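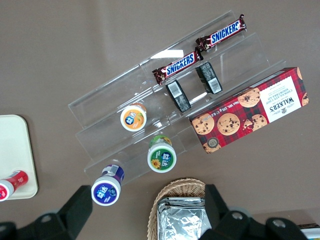
**Figure 1.** Tiered counter display of the kind recorded in the store audit.

### 3.2 Store audit and counter displays

Small grocery stores in the study area sell most of their confectionery from the counter, and the audit was built around that fact. Fieldworkers visited 153 stores in the districts of Erkby and Gokia in March and filled out one sheet per store. The sheet had separate entries for floor racks, wall shelves, hanging strips and counter displays. A counter display was coded as tiered if it had two or more steps, as in the clear acrylic stand in Figure 1, where a pair of Snickers bars takes the highest tier at the rear. We recorded the product on the rear tier separately from the products on the lower tiers. In the pilot, owners said the rear tier was the one they refilled first, and we wanted to be able to check this against the sales records.

Price was taken from the shelf tag where there was one. Where there was no tag, the fieldworker asked at the register. Stores that gave different prices on the two visits were coded with the second price, and the first was kept in a notes column. Multipacks were excluded. Loose candy sold by weight was also excluded, although it makes up a good share of sales in Gokia, and the totals for that district should be read with this in mind.

Sales records came from the stores themselves. Of the stores audited, 50 kept itemized records on paper or on a register that could print them, and these form the subsample used in Section 4. The remaining stores kept only daily totals. Records were copied for 28 trading days. Days on which a store closed before noon were dropped and replaced with the next full day, so the calendar window is longer for some stores than for others.

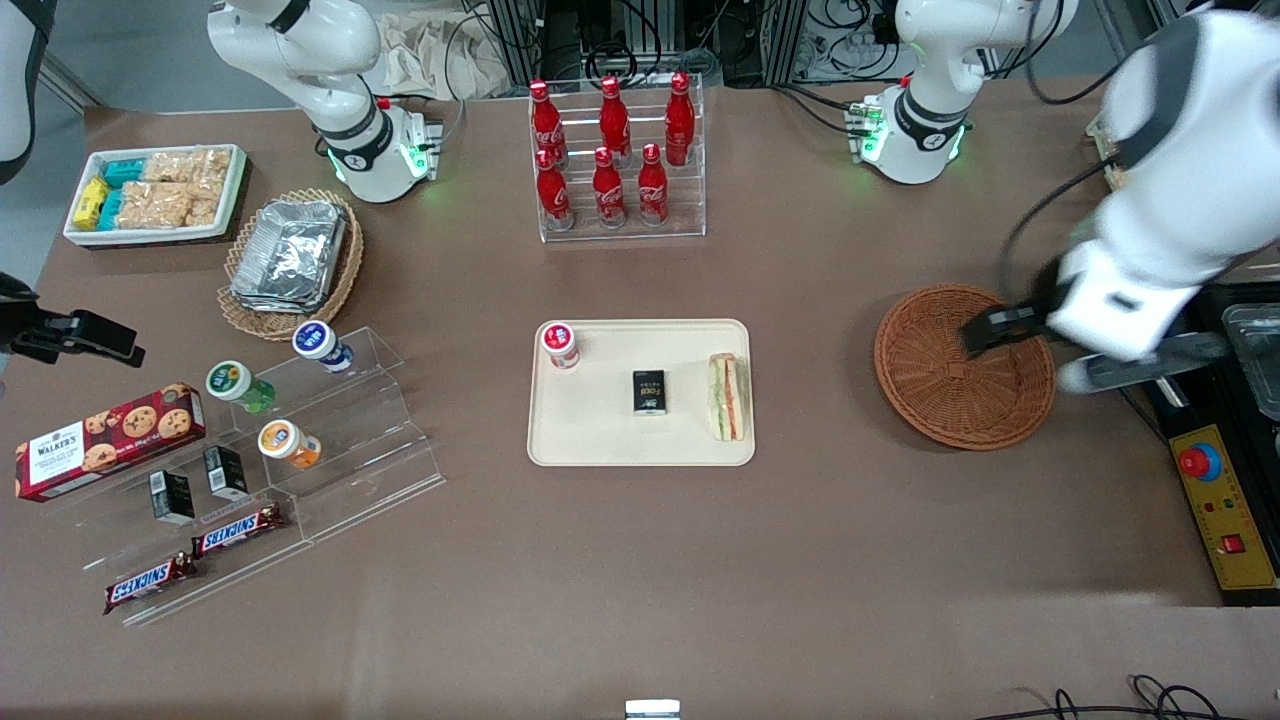
The subsample is not a random draw from the full audit. Stores with itemized records were larger, opened earlier and were more likely to belong to the Đoàn purchasing group, which supplies its members with register software at a reduced rate. We handle this in two ways. First, all models include a term for group membership. Second, we repeat the main comparison with Đoàn stores left out. Both sets of results are given in Section 4, and the second set has wide intervals.

Distance from the register was measured with a tape from the front edge of the register to the nearest edge of the display. This was simple in most stores. In stores with two registers, the one in use at the time of the visit was taken as the reference point — a rule we would not use again, as the register in use changed between visits in several stores and the two distances could not be averaged in any sensible way. These stores are flagged in the data file.

Beverages were recorded on the same sheet but with less detail. The fieldworker noted whether chilled and unchilled drinks were both offered and whether any drinks stood within reach of the register. Bottle racks on the counter were counted as counter displays and given the same codes for position and height. Drinks inside a closed cooler were listed by brand only.

### 3.3 Shopper interviews

Exit interviews were held outside a smaller set of stores, with a target of 1,000 completed forms. Shoppers were asked what they had bought, which items they had planned to buy before entering, and where in the store they had picked up each item. The interview took under five minutes, and no payment was offered. Children were not approached unless an adult was with them, and in that case only the adult answered.

Forms were entered twice using the Dota entry template, and mismatches were settled by going back to the paper. The most common mismatch was in the question on planned purchases, where shoppers often named a type of item ("something sweet") and not a product. We coded these answers as partly planned. Treating them as unplanned raises the share of unplanned purchases in both districts but does not change the order of the store types.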